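Outdoor furniture > Care and repair

Gray patches on eucalyptus bench after one winter - strip it or live with it?

Asked by Vistik_porch

I bought a Cluder three-seat bench secondhand last spring. The seller swore it had been oiled "regularly," a word I now understand to cover a lot of ground. It sat on our north-facing patio under one of those fitted covers all winter. Took the cover off in March and the seat slats are blotchy gray with a few black specks near the screws. The back and arms look fine.

Do I need to sand the whole thing, or can I get away with the seat? I have a random orbit sander, 3 sheets of 80 grit, and limited enthusiasm. Also, the hardware store wants $46 for a can of Bisau exterior oil and I'd like to know if I'm paying for oil or for the picture of a sailboat on the label.

Answer 1 (accepted)

Seat only is fine, but you will see the difference until the new part catches up, so give it a summer.

Wash it first. Oxygen bleach in warm water, a nylon brush, rinse, and leave it two full days to dry. Half of what looks like gray wood is dirt and mildew, and you may find you have less sanding to do than you feared. The black specks by the screws are probably iron stain. Oxalic acid takes those out (gloves, goggles, and rinse it well). Then swap the screws for stainless or you'll be back next March with the same post.

Start at 80 only if it's rough, otherwise 120, and stop there. People go up to 400 on outdoor benches and then wonder why the oil sits on top like salad dressing.

Two thin coats, wipe off the extra after 15 minutes. Lay the oily rags out flat outside. They can catch fire in a heap.

And lose the fitted cover, or prop it up so air gets under. It's a steam room with a drawstring.

Answer 2

just paint it

Answer 3

I paid $225 for the matching table from Polishchuk Outdoor and did nothing to it for years. It went silver all over and guests ask where I got the "weathered look." So that's a third option, and it's free.

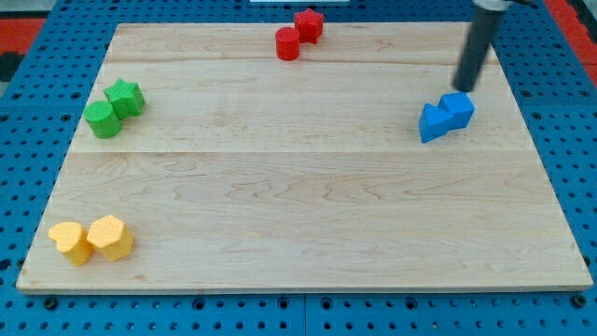
Vistik_porch: Washed it like the first answer said and most of the gray came off on the brush, so thanks for that. Still have the specks. Does the oxalic acid go on the whole slat or can I dab it around the screws?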